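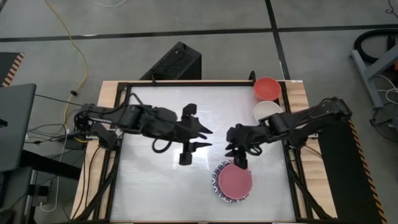
A workbench with a white top, set on a concrete floor.

Drulwood wants you to pay more for a wipe-clean bench

Furniture maker Drulwood says its new work surface coating, sold under the name Zerno, will stay white for 15 years. The company put it on sale in March at a price well above its standard bench tops, and the sales leaflet promises a surface that "shrugs off" glue, ink and coffee.

The leaflet does not say who tested it. Asked for the results, Drulwood sent a two-page summary covering 2 samples, both prepared by its own staff. Neither was used in a working shop. The 15-year claim comes from a heat and light test that ran for less than a season, with the rest worked out on paper.

"You can't get 15 years out of that," said Fatima Dauda, who runs the repair shop at Hendriks and has replaced more than 2801 bench tops by the shop's own job log. "White tops scratch. Then the dirt gets into the scratches and you're scrubbing it every Friday like everyone else."

Drulwood spokeswoman Grethe Sveinbjörnsson called the test "standard for this kind of product" but would not name the standard. She said buyers are covered by a guarantee. The guarantee runs for two years, leaves out scratches, stains and "normal shop wear," and is void if the top is cleaned with anything other than the maker's own spray, sold separately.

Rival firm Rado made a similar promise for a gray coating and later dropped the number from its ads. It still sells the coating. Its leaflet now says only that the surface is "long lasting."

Drulwood says it has no plans to change its wording. A longer test is being considered, Sveinbjörnsson said, though no start date has been set.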